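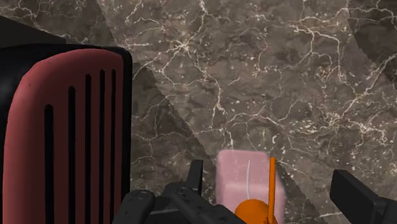

The gauge at Brestham read 810 millimeters at six in the morning, and the keeper wrote it down. The previous entry, in a different hand, also read 810. So did the one before that.

The manual, issued by Demedeck, allowed for a stuck float. Procedure was to open the well, lift the float by its chain, release it, and wait 10 minutes. The keeper did so. The float dropped and settled. The reading was 810.

Outside, the reservoir had fallen far enough to show the old Moynihan road and both its gateposts.

The keeper turned back through the log. There were 2,851 entries. The figure first appeared on page 6, in December, following a note that the Zakstead sluice had been closed for repair. No note recorded its being opened.

The form had one column for level and one for remarks. The keeper entered the level, then held the pen over the second column for some time. Under remarks, all the way down the page, the other hand had written: road dry, someone walking on it.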